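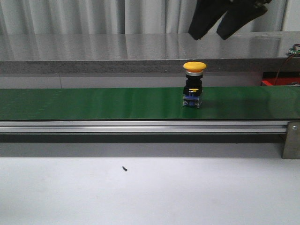
Tendside, Bench Cell 2: Walk-Round Before Unattended Sorting
Inspector: Isla Yule
Read and signed by: Florence Nguyen
Date: 26 January 2026
Task under review: pick push-button switches off the belt and put them in the right tray
Marks: OK, FIX, or ASK

1. Guarding and stops

1.1 Cell stop within reach of the operator's chair. OK
1.2 Cell stop tested with the belt running and with the arm moving. OK
1.3 Cell stop cannot be mistaken for stock. FIX
Comment: We are teaching a machine to sort emergency stop buttons. In a hurry, a person will slap the nearest mushroom cap, and the nearest one may be wired to nothing at all. Put a sign and a fixed yellow box around the live one. Florence says everyone knows which is which. Everyone does, at ten in the morning.

2. Belt and bench

2.1 Belt surface clean, no grease. OK
2.2 Frame bracket bolts tight. OK
2.3 White table clear of loose hardware. FIX
Comment: Small black screw on the table, left of center. Find out where it came from before anyone puts it in a pocket. A machine that can tell a yellow cap from a red one will still leave a screw where it lies until the building falls down. So will most of the day shift, to be fair to the machine.
2.4 Wiring tidy and out of the way. FIX
Comment: Thin red and dark wires run down from the circuit board on the back counter. Clip them. Move the board in from the edge while you're at it.
2.5 Curtain tied off from moving parts. ASK
Comment: It hangs behind the counter and I never saw it near the arm. Would still like to know what it does with the loading door open.

3. Gripper

3.1 Fingers open fully on power-up. OK
3.2 Fingers hold position when air and power are cut. ASK
Comment: The Beltolar manual says yes on page 11 and "typically" on page 51. I would like one answer.
3.3 Finger faces free of nicks. OK
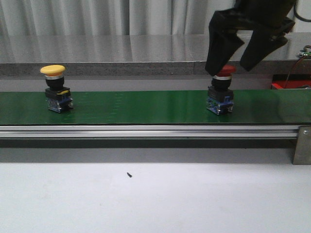
3.4 Picks by the cap without tipping the switch. FIX
Comment: The log for January has 367 picks and 163 of them needed a hand from the operator, mostly to stand a switch back up. A switch is tall for its footprint and the contact block is no great foot to stand on. Slow the approach and try again.
3.5 Sorts by cap color. OK
Comment: Credit where due. It didn't confuse yellow and red once while I was there, and I stayed through lunch.

4. People

4.1 Operators trained on restart. OK
4.2 Operators keep hands out while the arm is live. FIX
Comment: See 3.4. If the arm needs help with almost half its picks, people will help it, and they will do it fast and with the guard up. This is my main objection to the whole form. You can't call a job unattended when somebody has to attend it.
4.3 Ear protection. Not needed. The cell is the quietest worker in the shop.

5. Claims made to the inspector

5.1 "It could load a dishwasher next." ASK
Comment: The Drummond rep offered this without being prompted. Trollo had one folding towels in the lobby last year and I have seen the towels. Let it get through a tray of switches first — they are all the same shape, and none of them has egg on it.

Result: Not passed for unattended running. Passed for attended running once 1.3, 2.3 and 2.4 are fixed.
Recheck: Isla Yule, when Florence sends the new approach speed and the answer to 3.2.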